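Rosta (garden bean)

Rosta is a climbing bean grown in home gardens, mostly for dry seed, also picked young as a green bean. Vines to 80 inches on poles. Flowers white, sometimes a faint pink on the first few trusses.

Origin

Not well documented. The name first turns up in a seed swap list kept by Shabani Minja, who had it from a neighbor under the name Millum. Whether Millum and Rosta are the same bean is still argued over. Thư Giáp grew both side by side for two seasons and found the pods alike but the Millum seed a little flatter. Older growers use either name.

Description

Leaves mid green, three leaflets, slightly puckered. Pods flat when young, filling out late. Seed cream with a brown eye, five or six to a pod. Strings develop early, so green picking has to be done while the pods are still thin.

Cultivation

Sow direct after last frost, two inches deep, once the soil has warmed. Cold wet ground rots the seed. Transplants work but the roots dont like being moved - use deep pots. Poles or netting needed, strings will do at a pinch. Water at flowering matters more than feeding. Too much manure gives leaf and few pods.

First green pods 50 days from sowing in a warm summer. Dry seed takes a good deal longer, and in short season gardens the last pods are often pulled in November and finished indoors, whole vines hung upside down.

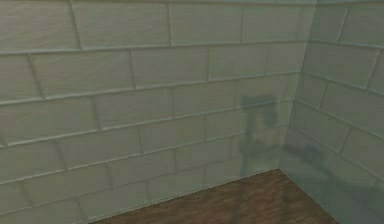
Seed should be shelled only when it no longer dents under a fingernail. Keep in paper, not plastic, until fully dry. Germination stays good for three years, then drops off.

Problems

Slugs on seedlings. Rust in damp summers, starting on the lower leaves; stripping these helps a bit. Black aphids on the tips, usualy pinched out.

Related varieties

Seixas - dwarf, darker eye, earlier by a week or two. Pliron - climbing, all white seed, sometimes sold mixed with Rosta. Sơn Triệu lists a purple podded sport of Rosta, not widely grown.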